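3.2 Collection by hand-held gripper

We gathered 656 examples in the Homarwood kitchens, all with hand-held grippers and no robot arm. The usual claim for this method is that it is cheap and that the data carry over to a real arm without much loss. We accept the first half. A person corrects a poor grasp with the wrist before the fingers close, and the log keeps the result but little of the reason. Steiner's set of 2000 examples has the same weakness – size does not cure it.

Thin objects show this best. In Figure 2 the fingers hold a single wooden stick upright over its holder, a grasp that leaves little room for error in the angle of approach. We held back 20 examples of this kind for testing and would not read much into any score on so few.

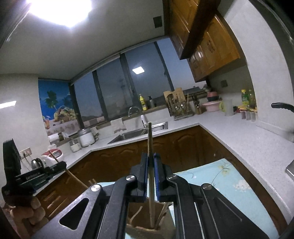
Figure 2. Thin-stick grasp, kitchen set.

The Perix baseline was trained on the remainder with its default settings.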